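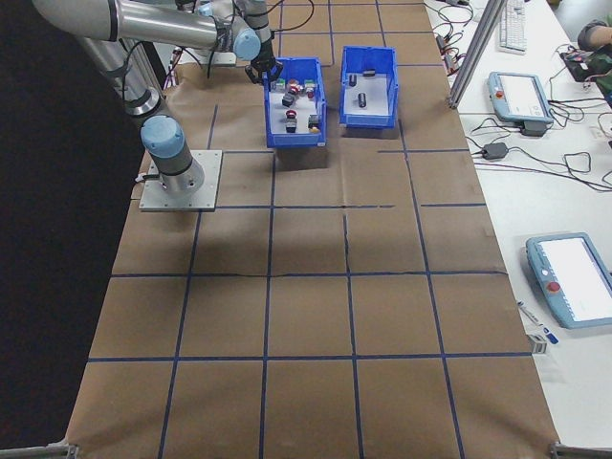

July 19, 2022: Livano pair, second evening

Swept both speakers again after moving the stands 40 cm off the back wall. The hump at 900 Hz is still there on the left channel and absent on the right. Swapped cables, no change. Swapped the speakers and the hump moved with the cabinet, so the room is cleared.

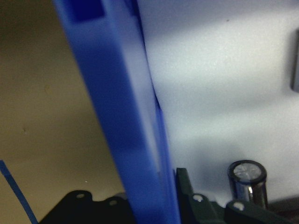
Blue plastic, close up.

Opened the left cabinet. Crossover board is the June revision, marked Rirlow. Farzad Fallahi says his pair has the older Cudlow board and measures flat up to 2000 Hz. Resistor on the midrange leg reads low. Ordered two replacements.

Listened to the Sầm live disc at low volume for an hour on the right speaker alone. Voice is clear, bass a bit thin, treble fine.

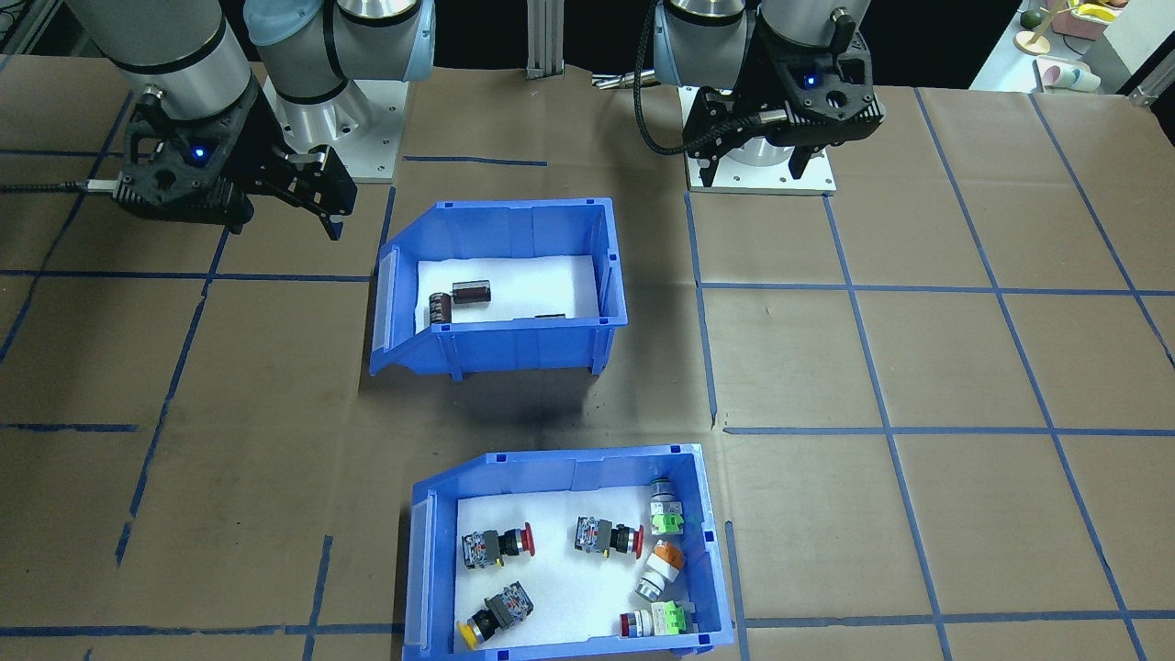 Two arms and two bins on the taped table.

Sigita Rebane wants the loan pair back before she writes her review. Told her the serial ending 1396 is the faulty one. Will resweep once the resistors are in, same mic position, same level. Stands stay where they are.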